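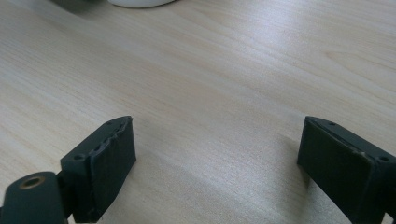
Teaching a pick-and-place task by hand: final report
Drorkley Lab, Berge campus
Submitted Dec 24, 2019

1. Aim of the project

In our project we wanted to compare two ways of showing a task to a robot. In the first way, a person holds a gripper tool in the hand and does the task directly at the table. In the second way, the person moves the Lindell arm with a remote control and looks at the task from a chair beside it. The task was the same in both: take a small object from the table and put it down at another place.

2. Method

We were 2 operators and we recorded 160 demonstrations in total, half of them by hand. All recordings by hand began with the fingers open and pointing at the table. We learned early that the start pose must be similar every time, otherwise the learned movement becomes shaky in the first second – this cost us almost a week in February.

The recordings were cut and labelled with Jusik, a small program written by an earlier student group. After removing the bad parts we had 2,991 short segments for training.

3. Results and problems

Recording by hand was faster and less tiring. With the remote control, the operators often stopped before closing the fingers, and the robot later copied these stops. We had to throw away 16 demonstrations, most of them from the remote control.

The light was a bigger problem than we expected. A pale table reflects the window, and in bright hours the colour of the surface changed a lot between recordings. We should have closed the blinds from the beginning.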